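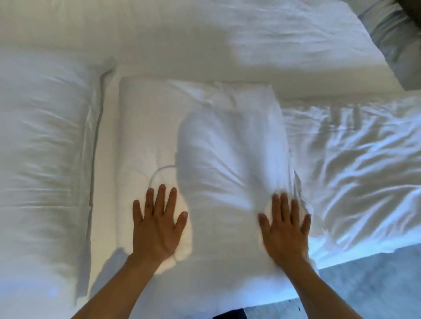

Both hands on the pillow, white bed linen

Renting a room in Nikport for a long summer stay – what to ask before I pay?

radonjic_west
11 August 2023

Hello everybody. I live abroad for many years now, and next summer I want to come back to the coast for a long stay, from the start of June until the first days of October. I don't want a hotel. I am thinking of a rented room or a small apartment in Nikport, because my mother's family came from there and I still remember the beach and the fig trees behind the church.

I found one place in the old part, above a bakery. The house was built in 1963 and the owner writes that it was "fully renewed", but she doesn't say when. She asks 400 euros deposit now, by bank transfer, and the rest when I arrive. She was polite in all her messages. Sheets and towels are included, but for such a long stay I don't know what this means. One set for the whole summer? Do I wash them myself?

My other worry is the heat. I am used to cool summers now, and I sleep badly when it is warm. The owner says that the stone walls keep the room fresh. Is this true in August, or should I insist on air conditioning? Also, is it better to stay in Drurby, which is higher up the hill, and take the bus down to the sea? I don't drive.

Thank you for any advice, also about small things. I have not been there in the summer since I was a child.

berkura_hill
I have rented in this area for three summers, two in Nikport and one in Drurby, so I can compare them a little.

First the deposit. It is normal that an owner wants something in advance for a long stay, but please don't send it before you have a written agreement. It can be one page. It should have the full address, the dates, the price for each month, what is included, and on what day you get the deposit back. Ask also what happens if you must leave early. My first owner kept my deposit because I left nine days before the date, and I had nothing on paper to show her.

About sheets, ask how many sets there are and who does the washing. In my second apartment I got two sets and there was a machine in the yard which I shared with the family upstairs. This was enough. In this climate everything dries on the line before lunch. Bring your own pillow if you are sensitive about your neck, the ones in rented rooms are often very flat or very high. I take mine in the suitcase every year and my sister laughs at me.

The stone walls are good in June. In July they are still good. By the middle of August the stone has been warm for many weeks, and it gives the heat back during the night, exactly when you want to sleep. I would insist on air conditioning, and I would ask who pays the electricity. Some owners read the meter at the beginning and at the end and give you a bill. That is fair, but take a photo of the meter on your first day.

Above a bakery you will hear the machines from three or four in the morning. The smell is wonderful, I admit. Ask if the bedroom is on the street side or at the back, and on which floor.

Drurby is cooler in the evening, and there is usually a small wind. But the last bus goes up quite early, and after a dinner by the harbor you will have to walk or pay for a taxi. The road has no sidewalk in the upper part. For a person without a car I would choose Nikport and a good air conditioner.

seafront322
Go to Nikport, Drurby is boring. There is a pool but it was closed when I was there.

tworooms_onesea
I agree with most of the long answer above, but I want to defend Drurby a little. If you like to cook and read and go to bed early, it is a very pleasant place. The market is small, but the tomatoes and the peaches are better than down at the harbor, and people start to greet you after one week. I took the bus down at 8 in the morning, swam until 11 and was home before the real heat. I missed the evenings by the sea only sometimes.

Maybe you can divide your stay – June and September in Nikport, the two hot months on the hill. It is more work with the suitcases, and you will need two agreements and probably two deposits. Write to the owners in winter, when they have time to answer.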